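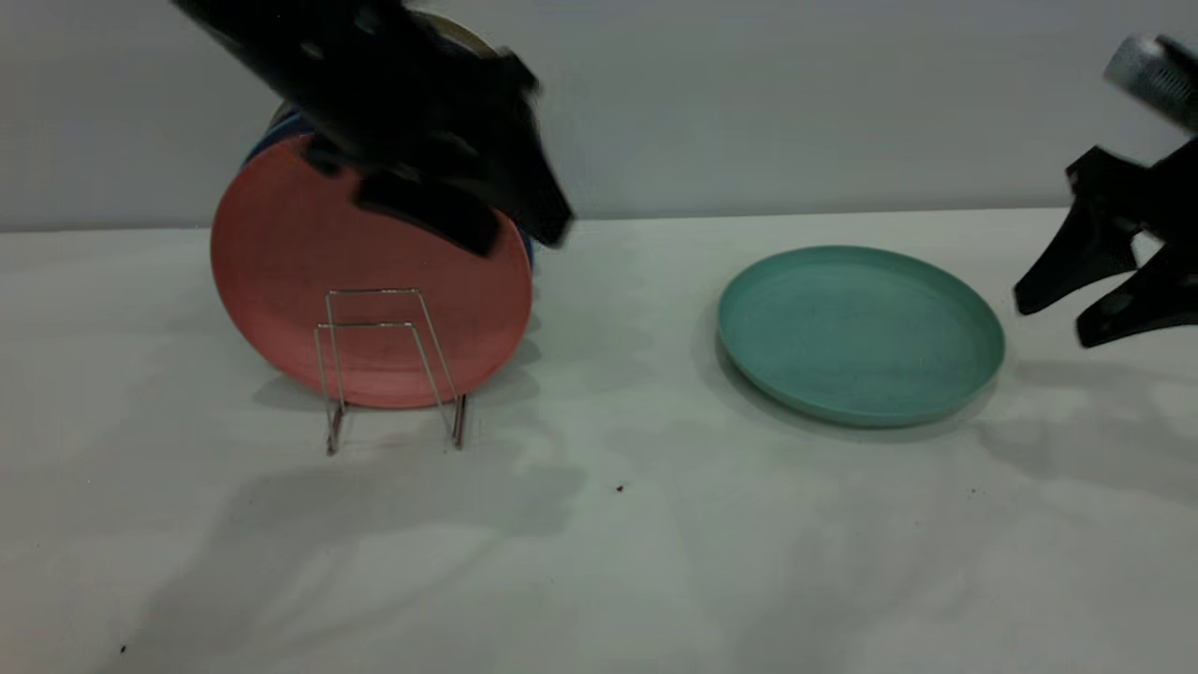

Drei Teller stehen, der türkise liegt noch. Tellerständer aus Draht, vier Teller.

1/ Also gut, reden wir über Tellerständer. Seit Monaten erzählt mir jeder, dass man Teller jetzt hochkant aufbewahrt. Spart Platz, schont die Glasur, sieht nach Ordnung aus. Ich hatte bisher einen Stapel im Schrank und kein Problem damit.

2/ Schuld ist So-ying Hung aus dem Büro. Die hat seit Oktober zwei von den Dingern und redet darüber wie andere Leute über ihren Hund.

3/ Zur Konstruktion: dünner Draht, zwei Bügel, einer etwas höher als der andere, kleine Füße. Ende. Im Laden stand was von »durchdachtem Haltesystem«. Es ist gebogener Draht.

4/ Reihenfolge bei mir von hinten nach vorn: beige, blau, rot. Wobei »rot« laut Konitz »Koralle« heißt. Von vorn sieht man vom blauen nur noch den Rand und vom beigen fast gar nichts. So viel zum Argument, man habe alle Teller im Blick.

5/ Wer den beigen will, muss dann doch wieder hinter die anderen greifen. Beim Stapel hebe ich die oberen runter. Den großen Unterschied erklärt mir bitte mal jemand.

6/ Und nein, »das trocknet darin auch gleich ab« glaube ich erst, wenn ich es ein paar Wochen ausprobiert habe. Mein Geschirrtuch hat sich bisher nicht beschwert.

7/ Zu den Farben: Matt gesprenkelt ist hübsch, gebe ich zu. Der türkise ist mein Liebling, deshalb kommt er zuletzt rein und steht dann ganz vorn. Ob man auf der matten Oberfläche nach einem halben Jahr jeden Messerstrich sieht, steht natürlich nirgends auf der Packung.

8/ Chelsea Pickering fragt, warum ich nicht gleich den von Mellor genommen habe, der sei stabiler. Chelsea, der von Mellor kostet 70 Euro. Für ein Gestell, in dem Teller herumstehen. Für 70 Euro erwarte ich, dass er sie abwäscht.

9/ Dann gibt es noch Tostix, aus Kunststoff, 176 Bewertungen, gefühlt die Hälfte davon mit demselben Satz (»macht genau, was es soll«). Da werde ich misstrauisch. Was sollte ein Tellerständer denn sonst machen?

10/ Was mich wirklich stört: Auf der weißen Platte sieht man jeden Krümel, der sich unter dem Draht sammelt. Beim Schrank war die Tür zu und Ruhe.

11/ Bleibt er stehen? Vorläufig ja. Die tiefen Teller kommen aber nicht da rein, und die großen flachen von meiner Oma auch nicht, da traue ich dem dünnen Draht kein bisschen. Die bleiben gestapelt im Schrank.

12/ Falls jemand so ein Ding länger als ein Jahr benutzt: Verbiegt sich das? Bitte nur Antworten von Leuten, die keinen Rabattcode dazu posten.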